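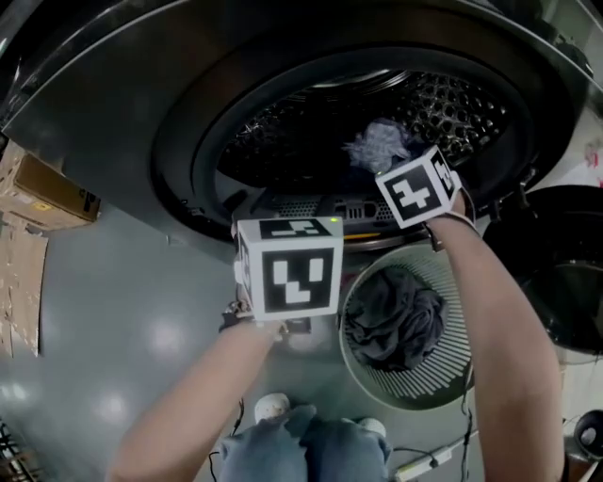 Slide 1: The last thing in the drum

Morning, everyone. Leave this one up while people find a seat.

Ask who emptied a machine this week. Then ask who looked at the back of the drum before shutting the door. Expect fewer hands. Dark clothes in the basket, and one bit of pale blue-grey cloth still sitting at the back. Most of you have had one of those turn up in the next wash.

Say what the talk is: laundry advice, and how much of it I believe. I run the laundry side at Witusum, so I have read a lot of it, and a fair amount was written by people selling something. I came to it doubtful and I have stayed that way.

Slide 2: "Sort by colour, always"

Read the line off the slide in a straight voice.

The advice comes in two forms. The mild one says keep darks with darks and lights with lights. The strict one gives you five piles, sometimes six, with a separate basket for each. I have never seen anyone keep up six piles past the second month.

My view: two piles will do for most homes. New dark things on their own the first time. I've no quarrel with that. Everything past it needs somebody to show me the difference in the finished clothes, and so far I have had a lot of nodding and no clothes.

Mention Chiamaka Dauda's objection, because she will raise it anyway. She says weight matters more than colour, towels away from shirts. I think she's half right. Towels hold so much water that they dry on their own timetable. Whether they harm a shirt, I don't know, and I haven't met anyone who does.

Slide 3: The basket on the floor

Pause here. People laugh at a slide on baskets. Let them.

The magazines want it on a stand, at hip height, with a lid. The usual place is the floor, straight under the door, and for a front loader that seems sensible to me. What falls out of the door falls in the basket. Put it on a stand to one side and you are picking socks off the lino.

The fair point against is the bending. Mahnaz Bagheri has a bad back and uses a stool: sits down, pulls the washing towards her, gets up once. I would take that over any stand I have been shown.

Slatted sides or solid? The claim is that slats let air through and stop the smell. Well, yes, if it isn't packed solid. A heap of damp jeans will smell in any basket if you leave it till Thursday.

(If short of time, skip to slide 5.)

Slide 4: Rubber seals and what people tell you to pour on them

The thick black ring round the door. Every front loader has one, and every one has a fold that collects things. Hair grips, coins, grey fluff, that slimy business at the bottom.

Go through the remedies quickly. Vinegar, soda, both together (which mostly cancel out, so enjoy the fizz), and the branded tablets. We had a box of the Bralumell ones at work. The machine smelt of Bralumell. Underneath that it smelt as it had before.

What I do is wipe the fold with an old cloth and leave the door ajar. It's dull and it takes under a minute. I can't prove it beats the tablets, and I would like somebody to try it properly, two machines side by side, same loads. Ewurabena Odoi has offered hers if anyone has a second.

One warning for homes with toddlers or cats: a door left open is a door something can climb into. Keep the room shut, or shut the machine and put up with wiping it more often.

Slide 5: Spin speeds

People ask about this more than anything. The Claltgate leaflet says to go as high as the machine allows, for quicker drying. Quicker, fine. It doesn't mention creases, or what it does to a thin jumper.

Our trial at Witusum was small. We put 50 loads through, mixed clothing, and wrote down how long each took on the airer. Fast spin did dry sooner. Then Adebayo Idahosa asked what we had done about the weather, and the answer was that we had done nothing about the weather. So treat it as a hint – I wouldn't buy a machine on it.

Slide 6: Emptying

Back to where we started. Three habits I do stand by, though the evidence is only my own washing.

Reach in and go round the top of the drum with your hand, where thin things cling after a fast spin.

Turn it a full turn by hand and look again. Small items hide at the back, and the raised dimples on the steel don't help you spot a sock.

Empty the seal last, not first.

I used to say you should empty it within the hour. Siobhán Horgan asked me where the hour came from, and I couldn't tell her. I had read it on a packet. It's gone from the slide.

Questions

Likely ones: wool, dryer balls, whether 30 degrees gets anything clean. On dryer balls, say we have no dryer and pass it to the Okoro table at the break.

Handout is by the door. Tea at 1115.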